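6. Care and Cleaning

The Kivau countertop water filter needs little attention between cartridge changes. Clean the tank and lid once a week if the filter is used daily. Cartridges are cleaned by rinsing only and are never washed with soap.

CAUTION: Unplug the base before you start. Do not put the base or the power cord in water.

6.1 Washing the tank

1. Press the release tab at the back and lift the tank straight up. Pour out any water left inside.

2. Turn the cartridge a quarter turn to the left and pull it out. Stand it upright in a clean glass.

3. Fill the tank halfway with warm water and add a few drops of dish soap. Do not use bleach or scouring powder.

4. Wipe the inside walls and the lid with a soft cloth. A mesh sponge can be used on the outside of the tank. Keep it away from the clear window on the front — the window scratches easily.

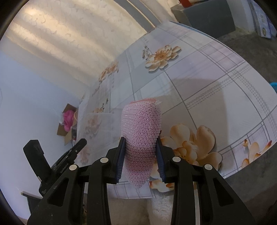 5. Rinse the tank twice with cold water and let it drain upside down on a towel.

6. Put the cartridge back and turn it to the right until it clicks.

NOTE: If the lid does not close flat, check that the gray seal is seated in its groove all the way around.

6.2 Removing scale

Hard water leaves a white film on the spout. Mix one packet of Dalen descaler with 12 ounces of warm water, pour it into the tank with the cartridge removed, and let it stand for 30 minutes. Run it through the spout, then run two full tanks of plain water.

6.3 Resetting the filter light

The light turns amber after 423 refills. Fit a new cartridge (part 746) and hold the Reset button for 6 seconds. The light blinks green and goes out. If it stays amber, unplug the base, wait a minute, and repeat.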